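Técnico/a de controlo dimensional — Vuvlow

A Vuvlow procura técnico/a para o laboratório de ensaios de artigos de arrumação em plástico. Funções: medição de peças, ensaios de carga até 70 kg, registo de não conformidades e apoio à revisão do procedimento 131.

Requisitos: formação de nível 4 ou superior em metrologia ou polímeros; 2 anos de experiência; leitura de desenho técnico.

Horário: 8h00–17h00. Contrato a termo, com início em novembro. O processo inclui prova prática — duração de 13 minutos.

Candidaturas com CV ao cuidado de Natália Mota, referência Resis.
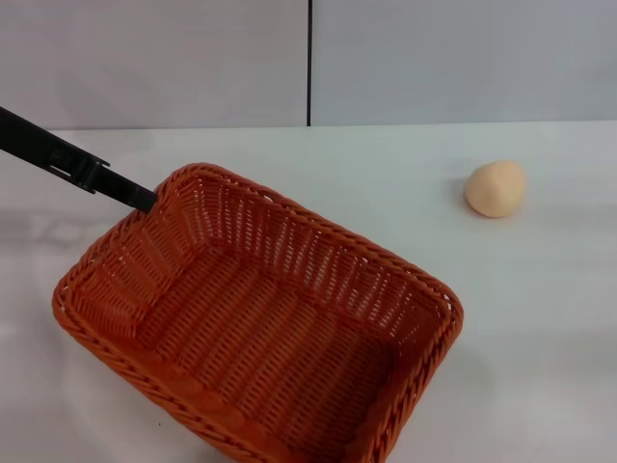

Cesto retangular em plástico entrançado, cor de laranja.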